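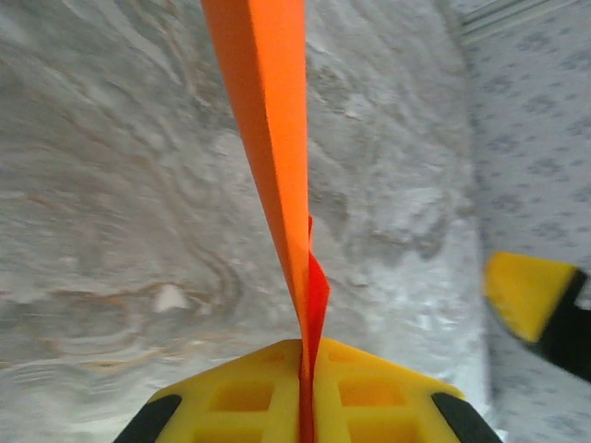
Page last changed: 16 December 2006

Trastdale Animal Rescue Opens Second Foster Program for Older Cats

TRASTDALE - Trastdale Animal Rescue is taking applications from households willing to foster cats age 10 and over. The program, run with the Kubiak Veterinary Clinic, will place its first cats next month.

Older cats wait longer at the shelter than any other animals in its care. Many come in after an owner has died or moved to assisted living, and they often stop eating in a kennel room. The rescue has run a foster program for puppies and kittens since it opened, but until now senior cats stayed in the main building on Asano Road until they were adopted.

"A 12-year-old cat doesn't need much," said Lena Szczepańska, director of the rescue. "She needs a quiet room and someone who will notice if she skips a meal. We had nearly full cat rooms in July and we don't want to go into another summer that way."

Foster homes will be asked to keep a cat for at least three months. The rescue supplies food, litter and a carrier. The Kubiak clinic will provide an exam and blood work for each cat before placement and will see foster cats at no charge to the household. Homes with dogs will be considered case by case.

Four cats are ready to go now. Borkurum, a gray neutered male, has early kidney disease and eats a prescription diet. He is calm with other cats and prefers adults. The others are two spayed females who must stay together and a shy tabby male.

Ruoxi Yin, foster coordinator, will visit each home before a cat is placed. Foster families may adopt their cat at any time, and the adoption fee is waived.

Applications are available at the front desk during adoption hours. Applicants must be adults and renters must bring written permission from their landlord.

Contact: Ruoxi Yin, Foster Coordinator, Trastdale Animal Rescue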